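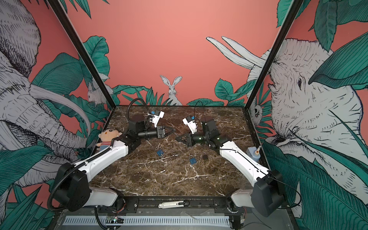
Week 4 - Surfaces and wallcoverings in small interiors

Print this page | E-mail this page

Notes by Tadhg Fahy. Residential Interiors, Unit 2. Revised Nov 15, 2024. Bring a scale ruler and your sample folder, we start with the folder.

Where we got to

Last week: colour temperature, undertones, the Horgan flat exercise. Most of you got the undertones right and the light direction wrong. Redo the north wall and hand it in with this week's sheet. Remember Australian north, not the textbook north - the set text is American and the sun is on the wrong side all the way through chapter 6.

1. Two loud surfaces

Old rule: one pattern per room. Ignore it for alcoves, dressers, powder rooms, butler's pantries, anything you look into more than you live in. A small enclosure can carry a strong paper and a strong top together, if they are different kinds of strong.

Case for today is the one at the head of the page. Dark brown marble, white veining. Paper behind it is coral pink with big teal-green leaves and sketched white animals.

Write down before we talk:
- which surface do you look at first
- what ties them, if anything
- what would you change if you could only change one

My answer to the second: the white. Veins are white, the animals are white. Thin line on a solid ground in both. Take the white out of the paper and I think the brown goes heavy and the pink goes sweet. Some of you will say the tie is warmth, brown and coral both sitting on the red side. Fine, argue it, but then explain the teal.

2. Scale of pattern

Three sizes to learn to see:
- large: leaves, big florals, panoramic. Reads from the doorway.
- medium: the figures inside the large pattern. Reads from a chair.
- small: line work, hatching, veins. Reads from the bench.

Marble is awkward as it does all three depending on the slab. Treat veining as line, not as pattern, and note which way it runs. A vein that runs front to back makes a top look deeper. Across, wider. Diagonal, busy, and a pig to match at a join.

Large leaves in a tight space: get the repeat before you order. A big repeat in a shallow alcove can mean you get one and a half leaves and half an animal. Draw the elevation at 1:10 and slide the repeat up and down on tracing paper until the cuts fall somewhere sensible. Not through a face.

3. Colour against the paper

Anything put in front of an illustrated paper is read against it. Look at the left edge, the plush doll with the red-and-white striped shirt and blue pants. Tiny area, but red beside coral is a near miss and near misses get noticed. The stripe helps, breaks the red up. Blue is easier, sits nearer the teal.

Exercise (in pairs, 2 sheets of A3): paint the coral, paint the teal. Cut swatches of five reds from the Jorkell deck and lay each one on both. Rank from calm to sore eyes. Then do the same with blues. Photograph under the window and again under the studio tubes, label them for godsake.

4. Measuring up

Worked figure, used again in the assessment so copy it properly.

Alcove back wall 1,045 mm wide, 900 mm high. Side returns 285 mm deep, one each side.

Total run = 285 + 1,045 + 285 = 1615 mm
Height = 900 mm, then add trimming allowance top and bottom, then round UP to a full repeat.

Start the first drop centred on the back wall and work out to the corners. Wrap each corner a little and overlap the return, never trust an inside corner to be plumb. Mismatch goes in the darkest corner.

People keep forgetting the top has thickness. Measure from the finished surface, not from the carcass. If the stone isnt in yet, wait.

5. Materials and upkeep

Marble: etches with lemon, vinegar, wine. Dark polished marble shows etching as a dull patch. Seal it, wipe it, pH neutral cleaner only. Zamwood sheet in your folder has the timber alternatives for clients who won't look after stone. Be blunt with clients about this at the first meeting.

Paper: for anything near a bench or where kids' hands go, spec a washable or vinyl coated finish. Uncoated papers mark. Paste-the-wall types are easier in a cabinet, you can't swing a pasted drop around in there.

Edges: finish the front edge of the paper with a timber bead or a painted return. Raw edge will lift by Febuary with the humidity.

6. For next week

- Read the Turnar handout on repeats, both sides
- Finish the swatch ranking
- One elevation, 1:10, of the alcove in section 4 with your own choice of paper and top. Show the repeat. Note finish for both.
- Two sentences on why those surfaces. Not a paragraph, two.

Late work goes in the tray outside the studio, not under my door.

Related items

Week 2 - Reading a floor plan
Week 3 - Undertones and the Horgan flat
Week 5 - Repeats, drops and wastage
Supplier sheets: Jorkell colour deck, Zamwood timber tops
Assessment 1 brief and marking guide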